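Trasside Glossy Wall Panels: Frequently Asked Questions

Last revised 2018-08-18

These answers cover the selection, mounting, cleaning and repair of Trasside glossy white panels in offices, classrooms and workshops. For order status and freight questions, use the contact form. For matte and textured panels, see the Rallach pages.

Is the panel a whiteboard or a wall covering?

It can be either, depending on the grade. Grade W has a hard writing surface and accepts dry-erase markers. Grade C is a covering only. The two look nearly the same once mounted, and both are pale white with a gloss finish. The grade letter is printed on the back of each panel and on the delivery slip. Copy it into your building records before mounting, as the back cannot be read afterward.

What happens if someone writes on Grade C?

Dry-erase ink will come off Grade C if it is wiped within a few minutes. Ink left overnight usually leaves a gray ghost. Repeated writing in the same area dulls the gloss, and the dull patch cannot be polished out. If a room is likely to have markers in it, order Grade W.

Why do I see smudges that do not wipe off?

In most cases these are reflections. A gloss surface returns a soft image of windows, lamps, furniture and people, and at a low viewing angle this image breaks up into light and dark patches with no clear outline. To check, stand still and note the position of a patch, then take one step to the side. A reflection moves with you. A stain stays where it is.

If the patch stays in place and has a rainbow edge, it is cleaner residue. See the cleaning section.

Why are shadows so noticeable on the panel?

The surface is pale and has no pattern to hide a shadow. Anything between the light source and the panel will be visible on it, including cables. A shadow also continues across the trim, where it tends to look darker against the wood than against the white.
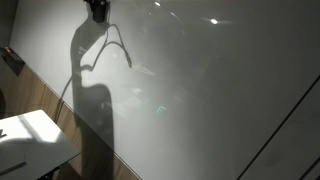

Glossy white surface with light brown wood trim. Soft reflections and cast shadows, no writing.

Shadow strength depends on the light. A single lamp at a distance gives a defined shape. Several diffuse fixtures give weak, overlapping shapes that most users stop noticing. For Grade W panels used in teaching, place fixtures forward of the writer and high enough that the writer's arm does not shade the line being written.

How do I reduce glare?

Use the following measures in this order:

Tilt or move the lamp before changing anything on the wall.
Fit a diffuser to any bare tube or bulb facing the panel.
Hang blinds on windows opposite the panel.
Avoid placing a projector so that its beam meets the surface square on. A bright spot will form in the viewers' line of sight.

Do not apply matte film to Grade W. The film lifts at the corners and cannot be written on. Film is acceptable on Grade C, but it voids the finish warranty.

Can I project onto the panel?

Yes, with limits. A short-throw projector mounted above the panel works well, as most of the reflected light goes toward the floor. Long-throw projection from the back of a room produces a hot spot. For rooms used mainly for projection, the matte Rallach panel is the better choice.

What trim can be used?

Any dry, sealed wood trim can be used along the lower edge. Leave a gap of 2 mm between the panel edge and the wood, and fill it with a flexible sealant. The panel and the wood move at different rates as the room warms and cools, and a tight joint will push the panel away from the wall.

Unsealed wood is not recommended. Cleaner running down the panel will mark it. If the room already has wainscoting, wipe the top edge dry each time the panel is washed.

Does the wall have to be flat?

Yes. Gloss shows unevenness that would pass under paint. Hold a straightedge against the wall in several directions and fill any hollow you can see light through. Sand ridges and remove dust. Prime new plaster and let it cure fully before applying adhesive.

What adhesive should I use?

Murín panel adhesive is the tested product for both grades. Apply it in vertical beads with 40 mm kept clear at every edge. Press from the center outward with a flat, padded board. Do not press with the fingertips, which can leave shallow dents that are visible in side light.

Leave the protective film on until the adhesive has set, then remove it the same day. Film left on for weeks becomes hard to peel and may leave glue behind.

How long are the panels?

The standard length is 3000 mm. Cut with a fine-toothed blade, finished side up, with the film in place. Support both halves of the cut. Deburr the edge with a fine file, working away from the face.

How do I clean the panel?

For routine cleaning, use a soft cloth and plain water, followed by a dry cloth. For marker residue on Grade W, use Vondero board cleaner, then rinse with water. The rinse is required. Cleaner left to dry forms a film that catches the light and picks up new ink.

Do not use scouring pads, powder, acetone or melamine sponges on either grade. Melamine sponges remove marks by abrasion and will leave a dull area.

Can scratches be repaired?

Fine surface scratches on Grade C can be reduced with plastic polish. Scratches on Grade W should be left alone, as polish interferes with writing and erasing. A deep scratch on either grade means replacing the panel. Keep offcuts from the original order if you can. White tone varies slightly between batches.

Can I mount shelves or hooks through the panel?

Yes. Drill an oversize hole through the panel, fix into the wall behind, and use a washer under the screw head. Do not rely on the panel to carry weight. Magnets do not hold on either grade.

When will the wider panels be available?

The wide format is planned for September, in Grade W only. Sample requests go to Lempi Oksanen through the contact form. State the room type, the grade you use now and the kind of lighting installed.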